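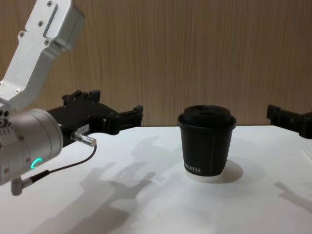 Posted in: Classroom Tips, Mentoring

How to run a homework check-in that kids will show up for

I've been doing a Saturday check-in with middle schoolers at Birnine for a while now, and I get asked all the time how it works. It's pretty simple! You need a room, a stack of index cards and a couple of hours you can protect every week (mine starts at 10 a.m., and I would not go any earlier with seventh graders).

Start small. I capped my group at 16 kids and had 2 adults in the room, and I still felt stretched the first month. If it's only you, take half that many and keep a waiting list.

Step 1. Greet everyone at the door by name. Learn the names before the first day if you can get a list. I practice mine in the car, out loud, like a crazy person.

Step 2. Hand out the cards. Each kid writes one thing that went OK this week and one thing that's due. Don't ask for more than that. I used to have a whole worksheet with goals and feelings on it, and the boys in the back would fill in "fine" all the way down.

Step 3. Read the cards while they get settled, then pick who you'll sit with first. I go to the kid with the scariest due date. Pull up a chair next to them and ask them to show you the assignment, because "I have a math thing" can mean one problem or a packet.

Step 4. Work for 25 minutes, then stop. Snack, stretch, noise, whatever they want. Then one more round.

Step 5. Before they leave, each kid tells you the next step, out loud. It has to be small enough to do that night: "finish the intro" is good, "get my grade up" isn't. Write it on the back of the card and keep the card.

Next week you hand the same card back. This is my favorite part (they're always surprised you kept it!). If the step didn't get done, ask what got in the way and leave the lecture at home. Sometimes it's a little sister, sometimes it's a video game, and you'll help differently depending on which.

Call home when something goes well, too. I try for two calls a week, and I keep them under five minutes so I don't start dreading them.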